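Search products, part numbers, manuals
Go

Prillard Bench Cell P3
Tabletop pick-and-place cell for packing and kitting stations

The P3 is a single-arm cell for benches where small rigid parts are moved by hand into trays, bowls or cartons. It is supplied by Gudotia with the arm, a two-finger parallel gripper, controller, clear side panels and one set of finger pads. The bench is ordered separately, or the cell can be fitted to an existing one after a flatness check.

Operation
One operator attends up to 3 cells. The operator loads parts, clears faults and signs off the first cycle after each changeover. Lifting and placing pass to the arm. At the Avska kitting site, where Colin Sugden manages the day shift, four packers moved to inspection and loading when the cells were commissioned in March. Pay grades were left as they were. The packers asked for a lower pause button and a fault lamp visible from the aisle - both are now standard.

Training takes two shifts. Vasanthi Panicker wrote the operator manual and runs the sessions on site. Staff learn to jog the arm, re-teach a pick point and change finger pads. Program changes beyond that are made by a technician.

Specifications
Payload: 300 g including part
Gripper opening: 50 mm maximum
Pad inspection interval: 3000 cycles
Controller: Sundqvist, under-bench mount
Panels: clear acrylic, removable from the operator side

Part presentation
Parts may be laid flat or on edge. Blocks with a matte finish grip well with the standard pads. Gloss or oiled parts need the ribbed set. Round containers can be used as drop points if the rim height is entered at setup.

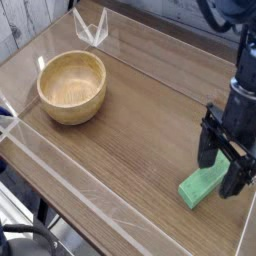
Taught points should be checked again whenever the bench is moved or a panel is taken off and refitted. Keep the cable clear of the upper joint through its full travel - a short loop is enough. Worn pads are replaced as a pair.

Spares and service
Pads and panels ship from stock. For service visits contact Kavitha Pai. Quote the serial number on the controller door.

Shares 3 Comments 0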